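Home | About | Studies | Training | Vacancies | Contact

Print this page
E-mail this page

Call for Participants: Adoptive Parents and Sibling Contact Arrangements

Study reference: 552
Posted 9/10/22

Jerlow Family Research is recruiting adoptive parents for an interview study on contact between adopted children and birth siblings who live elsewhere. The study is led by Cinzia Bassi. Interviews are conducted by Ilaria Cirillo.

Purpose

Contact plans are usually written at placement and reviewed irregularly afterward. The study records how plans change as children get older, who starts each change, and what support families receive when a plan is altered or stopped. Letter exchange, phone or video calls, and meetings in person are all within scope. Contact with birth parents is outside the scope of this study, except where siblings live with them.

Who can take part

You may apply if all of the following are true:

- You are the legal adoptive parent of a child aged 5 to 13.
- The adoption was finalized at least one year ago.
- Your child has one or more birth siblings living in another household.
- A contact plan, written or verbal, existed at some point, even if no contact takes place now.

Single parents and couples are both eligible. Couples may be interviewed together or separately. Foster parents and kinship caregivers without an adoption order are not eligible for this round.

What is involved

Participation consists of one background form and two interviews. The first interview lasts up to 90 minutes and covers the history of the contact plan. The second is held six months later, lasts up to 45 minutes, and covers changes since the first. Children are not interviewed. Audio is recorded with consent and deleted once the transcript has been checked.
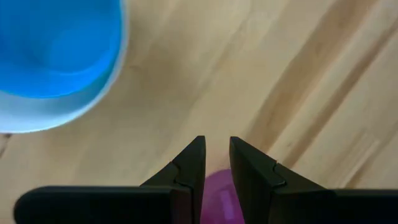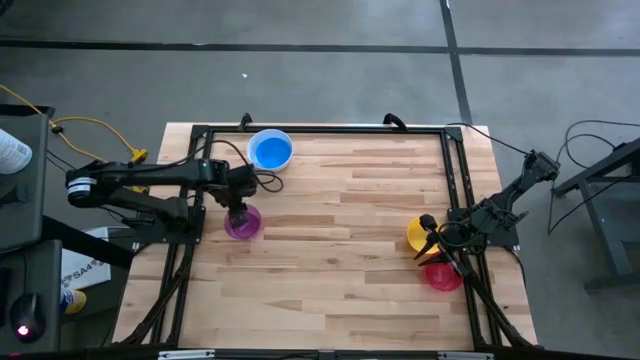
Light wooden tabletop, seen in both photos.

Interviews can be held by phone, by video, or at our office in the Tulteo Building. Parking is at the rear entrance.

Payment

Each household receives $23 per completed interview, paid by check. Travel to the office is reimbursed on submission of receipts.

Confidentiality

Names of people, schools and agencies are removed from transcripts. Your agency will not be told whether you applied. The limits of confidentiality, including our duty to report risk of harm to a child, are set out in the consent form. You may withdraw your data up to 30 days after the second interview.

How to apply

Request the background form by e-mail or phone, extension 700, and quote the study reference. Completed forms are reviewed in order of receipt. Applicants will be told the outcome in writing. Forms sent in for the August pilot do not need to be submitted again.

Print this page
E-mail this page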